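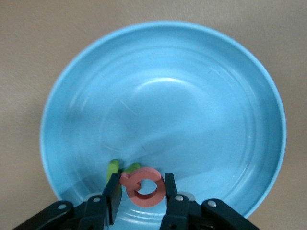

Ticket opened 10/16/22. Product: Diston under-sink water softener, fitted at the Sullard Road flat. Fault: hard water at the kitchen tap and low flow after the last regeneration. The installer's sheet says to let a sample stand in a wide, shallow bowl and look for a white film. A glossy light-blue one like this shows glare as a bright crescent on the bottom, and it is easy to mistake that for scale. Move your head before you write anything down. Pale scratches in the glaze or plastic can also fool you, so use the test strips as well.

Symptoms
Soap will not lather at the kitchen tap. Bathroom tap is normal. Kettle furring up again within days of descaling. Flow at the kitchen tap is weak on cold only.

Checked so far
Salt level: fine, both blocks still above the water line.
Bypass valve: fully in the service position. Turned it to bypass and back twice, no change.
Inlet hose: no kink.
Display: shows 27 days since last service, no error code.
Hardness setting: was on 100, and the sheet for this postcode says 270. Not changed yet.

Reply from Plindier support
Please correct the hardness setting first. At 100 the unit will leave too long between regenerations and the resin will be spent well before the cycle starts. Then run a manual regeneration by holding the button until the light flashes. It takes 70 minutes. Do not draw water from the kitchen tap while it runs. The low flow is probably a separate fault. Turn off the stopcock, undo the inlet and check the mesh filter.

Update 1
Setting corrected. Manual regeneration done. Strip now reads soft at the kitchen tap. Flow still poor.

Update 2
Took the inlet apart. Mesh filter was half blocked with brown grit. Rinsed it under the bathroom tap and refitted it with a new Echeverri washer, as the old one had gone flat. Flow is back to normal on cold. Slight weep at the nut, cured with another quarter turn.

Reply from Plindier support
Grit usually comes from work on the main. Check the mesh again in a month. The resin is rated for 1,000 regenerations, so it should not need replacing yet.

Status: closed. Reopen if the strip reads hard again.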